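4.3 Adjusting the height of the Tarnby desk

Read section 4.2 before you begin. The desk must stand on a level floor, with all four feet in contact with it.

1. Remove everything from the desktop, including monitor arms and lamps.
2. Loosen the two locking screws on each leg by one full turn. Do not take them out.
3. Insert the crank handle into the socket under the right-hand edge until it clicks.
4. Turn the handle clockwise to raise the desktop. One full turn moves it by 15 mm.
5. Stop when the mark on the leg scale reaches the height you require. The highest permitted setting is 90 cm.

Caution: Do not turn the handle past the red mark. Damage to the gearing caused in this way is not covered by the Ristberg guarantee.
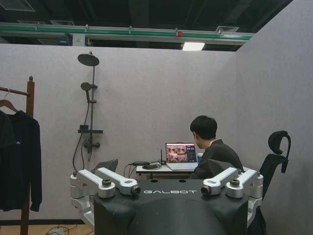

6. Tighten the locking screws by hand, then by a further quarter turn with the key supplied.
7. Withdraw the handle and return it to its clip.

Note: Desks supplied before June have three locking screws on each leg. The same steps apply, but the middle screw must be tightened first.

If the desktop rocks after adjustment, lower it fully and repeat steps 2 to 6. Should the fault remain, stop using the desk and write to Ecaterina Ursu, Customer Service, giving the number printed on the underside label.

Cable trays are dealt with in section 4.4.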